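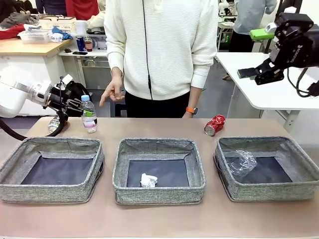

Servierbesteck, Schalen und Platten richtig pflegen

Wer gutes Tischgeschirr geschenkt bekommt, legt es oft nach dem Fest in den Schrank und holt es erst zum nächsten Anlass wieder heraus. Dann ist der Edelstahl fleckig oder die Olivenholzschale riecht ranzig. Die folgenden Hinweise gelten für die üblichen Materialien. Bei versilberten Teilen und bei Stücken mit Dekor gilt immer zuerst die Anleitung des Herstellers.

Edelstahl, poliert

Salatbesteck aus poliertem Edelstahl gleich nach dem Essen abspülen. Essig und Salz greifen die Oberfläche an, wenn sie über Nacht darauf stehen. Für die Wäsche genügt warmes Wasser mit einem Tropfen Spülmittel. Danach sofort abtrocknen, am besten mit einem Leinentuch. Mikrofaser geht auch, hinterlässt auf Hochglanz aber manchmal feine Schlieren.

Kalkflecken mit verdünntem Haushaltsessig abreiben, klar nachspülen, trocknen. Bunt schimmernde Stellen verschwinden auf dieselbe Weise. Keine Stahlwolle und kein Scheuerpulver verwenden, auch nicht auf der Rückseite.

In der Spülmaschine Edelstahl nicht neben Silber legen. Flugrost stammt meist von anderen Teilen, oft von einem alten Schälmesser oder einer Schraube am Topfdeckel. Er lässt sich mit einer Paste aus Natron und Wasser entfernen, solange er frisch ist.

Holz und Horn

Holzbesteck gehört nicht in die Maschine und auch nicht ins Spülbecken zum Einweichen. Kurz waschen, abtrocknen, stehend nachtrocknen lassen. Zwei- bis dreimal im Jahr ölen. Leinöl braucht lange zum Trocknen, Walnussöl ist schneller, kommt aber bei Nussallergikern im Haus nicht in Frage. Wir nehmen seit Jahren das Schneidbrettöl von Podulum, eine Flasche reicht für sehr viele Löffel.

Raue Stellen mit Schleifpapier glätten, erst Körnung 200, dann 370, wenn man eine so feine bekommt. Immer mit der Faser. Den Staub mit einem feuchten Tuch abnehmen und das Holz vor dem Ölen ganz durchtrocknen lassen.

Horn wird in heißem Wasser matt und kann sich verziehen. Lauwarm waschen und mit etwas Öl abreiben.

Obstschalen und Drahtkörbe

In den Ecken von Drahtschalen sammelt sich Fruchtsaft, der später klebt und Fruchtfliegen anzieht. Eine weiche Zahnbürste kommt überall hin. Angeschlagene Beschichtungen nicht überlackieren, jedenfalls nicht dort, wo Lebensmittel liegen.
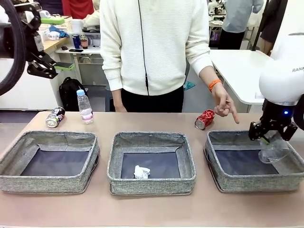
Bei gegossenen Schalen mit Standring auch die Unterseite kontrollieren. Dort bleibt nach der Maschine oft Wasser stehen, und auf einem geölten Tisch gibt das einen Rand. Kristýna Bednárik hat uns dazu geschrieben, dass sie kleine Filzpunkte unterklebt und sie vor dem Waschen abzieht. Silikonpunkte halten besser und dürfen dranbleiben.

Aufbewahren

Großes Servierbesteck passt selten in den normalen Besteckkasten. Schubladen ab 49 cm Innentiefe nehmen die meisten Salatbestecke der Länge nach auf. Sonst hilft ein Stoffbeutel - aus Baumwolle, kein Filz, der gefärbt ist und abfärben kann. Platten stapelt man mit einem Bogen Küchenpapier dazwischen. Gummibänder nicht um Silber legen, sie enthalten Schwefel und machen dunkle Streifen.

Originalkartons kann man aufheben, wenn Platz ist. Sie sind beim Umzug praktisch, im feuchten Keller nehmen sie allerdings schnell Geruch an.

Zuletzt ergänzt im Oktober: Abschnitt zu Horn, nach einer Anfrage von Boris Matoušek.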